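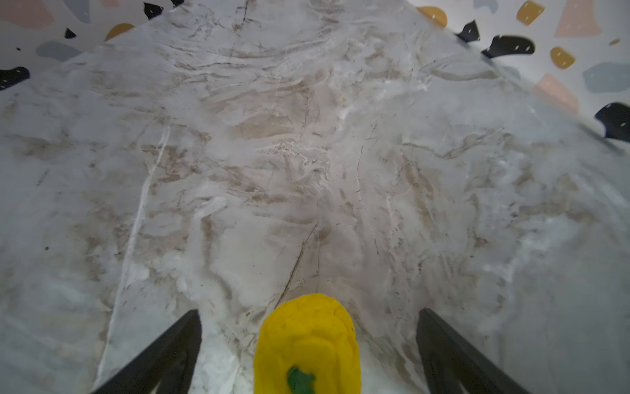 4.2 Take-up of the lunchtime walking scheme

The walking scheme at the Bodent site ran for 17 weeks, starting in February. All 700 employees were invited by a notice in their payslips, and shift leaders at the Drukent warehouse repeated the invitation at team briefings. Walks left from the main gate at 12.15pm and followed one of 4 marked routes. The surface of each route was recorded, as earlier interviews had shown that staff with knee or hip pain avoided uneven ground. Figure 3 shows pale, veined marble.

Attendance was highest among office staff and lowest among those on rotating shifts. Night workers could not take part at all until week 6, when a second walk was added at the end of their shift. Several told us they would have preferred a Saturday session with family members - an option the employer had ruled out on insurance grounds.

Sign-in sheets were kept by Wunance, the contractor that runs the site gym. Sheets for two of the weeks were lost and we have treated those weeks as missing. The questionnaire was adapted from the one used in the Ivanyshyn project, with the items on diet removed.

Figure 3. Marble surface with grey and brown veining.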